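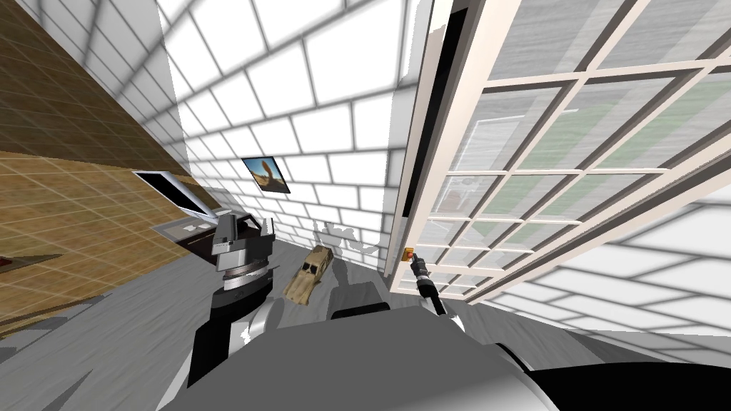
4. Fitting and setting the draught seal on a balcony door

Read section 3 before you start. The door must be clean and dry, and the old seal must be off. Do not fit the Plorkitz seal when the room is colder than 5 °C, as the backing will not stick properly.

You will need the seal strip (2000 mm lengths, 2 in the pack), the corner pieces, a sharp knife, a tape measure and a soft cloth.

4.1 Open the door fully and wedge it so it cannot swing.

4.2 Measure the hinge side from the top corner to the bottom corner. Cut the strip 3 mm longer than this. It will settle when the door is shut.

CAUTION: Cut away from your hand, on a board. Do not cut the strip in place. The knife will mark the frame.

4.3 Peel back a short length of the backing paper and press the strip into the groove, starting at the top. The hollow side faces the room. Peel and press a little at a time. Do not stretch the strip.

4.4 Repeat for the handle side, then the top.

4.5 Push a corner piece into each top corner. If it will not lie flat, trim the strip, not the corner piece.

Note: The bottom edge takes the Skudix brush bar, sold separately. See section 5. Doors with a raised sill do not need it.

4.6 Close the door and turn the handle to the locked position. It will feel stiff at first. Leave the door locked for 21 hours before using it.

4.7 Check the seal by shutting a strip of paper in the door and pulling gently. Do this at several points on each side. If the paper slides out easily, turn the nearest locking cam a quarter turn towards the seal and test again.

CAUTION: Never force the handle. If it will not turn, back the cams off and start again from 4.6.

Wipe the seal with a damp cloth twice a year. February is a good time, before the door is in daily use. Do not use oil or polish on it.

We use cookies to remember your settings. Accept all | Manage choices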